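Plastic wine glasses: hang them upside down or stand them in the cupboard?

Forum home > Kitchen and dining > Glassware and storage
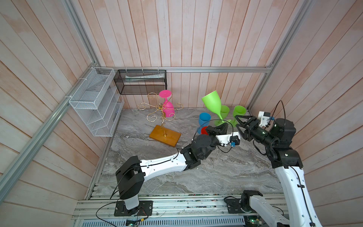 Posted by Apolline Millet, 2020-01-01

I have a set of coloured plastic wine glasses and some plastic cups in the same sort of colours, blue, red and lime green. They live out on the worktop at the moment and I would like to sort them out properly. I was given a gold metal holder, the type with curly arms coming off a post in the middle and a wooden base. The pink glass went on first, foot up and bowl down, and it looks fine there. The green wine glass is large with a wide bowl and I haven't decided what to do with it.

What I would like to know:

Is it all right to leave plastic stems hanging by the foot all the time, or will they bend?

Does it matter if the weight is all on one side of the holder?

Should the cups be stacked? I stacked some older ones last November and two of them stuck together so tightly that I had to throw them out.

I have one shelf free in the cupboard, 20 cm high, and it is too low for the wine glasses once they are standing up. The cups would go in. I don't have a dishwasher, so everything is washed by hand and drained on a tea towel.

12 people found this useful to read

Kenji Halvorsen
Member, 53 posts

I have kept plastic wine glasses on a holder like that for eight years, so I can tell you what happened with mine.

The stems have not bent. The glass hangs by its foot and a plastic one weighs very little. The thing to look at is the rim of the foot. If the arm is narrow the foot can slip off when someone knocks the worktop, so push the glass in until the stem touches the metal and don't leave it near the tip.

Weight on one side does matter a bit more. A wooden base helps, but try it before you trust it. Hang the glass, then push the top of the post gently with one finger. If the base lifts, move the glass to another arm or hang a second one opposite. With a wide glass I would put it on last and check that the bowl doesn't rest against the one next to it. Mine rubbed for a year or so and there is now a dull patch on both of them which won't polish out. If the bowls touch, leave the arm between them empty.

Drain them on the tea towel first and dry the rims before they go up. I used to hang them straight from the sink and the drips left a white ring on the wood. I got most of it off with a bit of cooking oil on a cloth, but you can still see it in some lights.

For the cups, your shelf sounds fine. Stand them the right way up in a single layer if there is room. If you have to stack, put a square of kitchen paper between each one. Stuck cups will usually come apart if you stand the bottom one in warm water and put cold water in the top one. Don't use boiling water on plastic. I have lost a jug that way.

Marked as helpful by 8 members

jamport_jen
Member

Just put them in a box and get them out in summer? Plastic glasses are for the garden. I have a Lindqvist one with a lid, it goes under the bed.

Apolline Millet
Original poster

Thank you Kenji. I did the finger test and the base stayed down with the pink one on. I will try the green one on the opposite side and see if the bowls clear each other. The cups are going on the shelf in one layer.

Jen, we use them indoors all year, so a box under the bed would be a nuisance, but thanks.

Related threads
Getting limescale off plastic tumblers
Cup hooks under a shelf: how far apart?
Cloudy glasses after hand washing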